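Tikutico Kitchen Tasks: Data Card

Version released January 24, 2021
Maintained by the Wallow workplace automation group, Wuvilcombe
Contact: Josiane Tessier (data), Alfie Holroyd (simulation)

Summary

Tikutico is a collection of simulated manipulation episodes covering routine work in staff kitchens and small canteens. It was prepared to support planning at the Royer site in Wuvilcombe, where the handling of cups and dishes is under review. The release contains 2485 episodes, of which 1781 are assigned to training. The remainder are held back for evaluation and should not be used for tuning.

Each episode includes rendered views, arm joint positions, gripper state and a short written instruction. Kitchen layouts, surface finishes and the placement of objects vary between episodes. Cup handling is the largest task family.
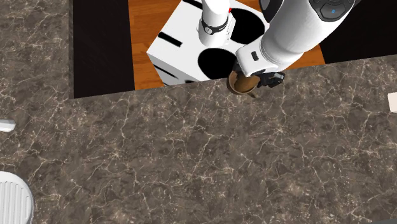 TASK FAMILY: CUPS AND COUNTERTOPS

Episodes in this family concern a cup held in the gripper near a counter. In the view shown, the brown cup hangs just over the front edge of the veined dark marble, with the wooden floor below. Positions of this kind were kept in the release on purpose. Kitchen staff at Royer identified the counter edge as the place where they would least trust a machine, and the evaluation set reports edge cases separately.

Effects on staff

The group consulted kitchen employees before the task list was fixed. Three concerns were raised repeatedly: the pace of work alongside an arm, responsibility for breakage, and the loss of short breaks that now fall between rounds of clearing. Fabrice Chauvin recorded these discussions, and his notes are distributed with the documentation in the folder named "staff".

Under the current proposal, clearing and stacking would pass to the arm during the afternoon shift only. Food preparation and service would remain with employees. Two positions would be redefined to include supervision of the equipment, with paid training – the content of that training has not been settled. No episode contains recordings of employees, and the data must not be used to set individual work targets.

Known limitations

All views are computer-rendered. Contact between the gripper and thin rims is approximated, and results should not be taken as evidence of safe operation near people. Liquids are not modeled. Some views show the work partly hidden behind the arm.

Maintenance

Corrections are reviewed by Baptiste Moulin and Régis Picard. The next revision is planned for June and will add four tray-handling tasks requested by the evening shift. Reports of faulty episodes should give the episode number and the version of the release.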